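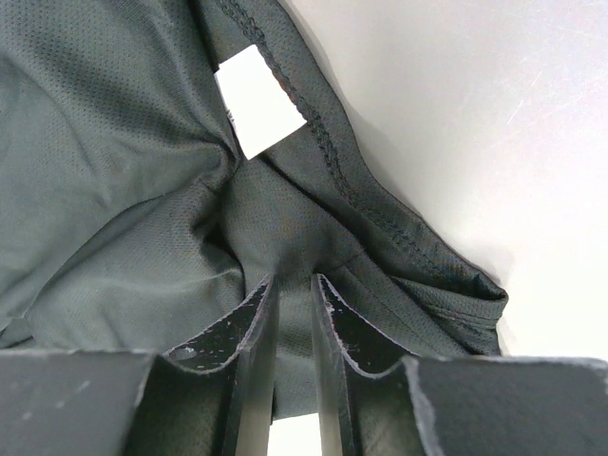

Dark knit on a white table, tag side showing.

Folding and Sorting Night: Your Questions

We get so many good questions about the clothing table at the Pramton Swap Room, and we love answering them! Most of the answers are on this page. Last updated September 1, 2026.

What happens at a folding night?

We take the bags that came in during the week, tip them out on the tables and turn them into neat stacks for the swap shelves. It's a simple job and a surprisingly happy one – there's music, there's tea, and by the end you can see exactly what you've done. In May we got through 301 pieces in a single evening, which is still our record.

Do I need to know how to fold?

Not at all. Everybody folds differently at home and we all had to learn the shelf fold when we started. If you can fold a towel you'll have it by your third T-shirt.

So what is the shelf fold?

Lay the garment face down and smooth it from the middle out to the hems. Bring in one side, then the other, so you have a long strip the width of the cardboard template. Fold the strip up from the bottom hem in two goes. Turn it over and it should sit flat with the neckline on top. Sleeves go straight down the back, never across.

Thin knits won't stay put. Any tips?

Oh, thin knits! They slide, they curl and they bunch up the second you let go. Give the piece a gentle shake, drop it on the table and find the hem before anything else. The hem is the heaviest part and it will lie straight if you let it. Check the corners too, as they love to double over underneath. Once the hem is flat, the rest follows pretty easily.

How do I tell the inside from the outside?

Run a finger along the edge. On a lot of knits the inside has a bumpy, looped ridge of overlock stitching next to the hem, and the outside is smoother. A care tag is another good clue, although some are sewn on the outside at the bottom hem, so look at the stitching as well. When something is inside out, turn it before you fold it. People browsing the shelves really do pick up more when they can see the right side.

What if the tag is blank or washed out?

Very common, and not a problem. Try the back of the tag first, then feel for a second one in the side seam. No luck? Lay the piece over the size sheets taped up beside the Hervieu shelf and go with the closest match. Write the size on a paper slip and pin it to the neckline. Please don't write on the garment's own tag.

Should I cut tags out?

Please leave them in. The next owner may want the washing instructions, and a snipped tag can leave a scratchy little stub.

Why white tables?

For dark clothes they're wonderful. Lint, stray threads, odd-colored flecks, a hem coming loose – you spot it all right away. For white shirts we put down the blue cloth from the bottom drawer.

What do I do with something damaged?

Small holes and loose hems go in the mending basket. Anything past saving goes in the rag bin, and the rags get used at the Skoswood bike workshop, so nothing feels wasted.

How high should the stacks be?

Keep them low enough that a person can pull one out without the whole pile coming along. Heavy sweaters need shorter stacks than T-shirts.

Can I bring my own clothes to swap?

Yes please! Bring them clean and dry, up to 40 pieces per household per month. You don't need to fold them first.

Can kids come?

They can, with a grown-up at the same table. Matching socks is the favorite job by a mile.

How do I sign up?

Put your name on the Bidata sheet linked from our home page, or just turn up. Doors open at six and we finish by eight.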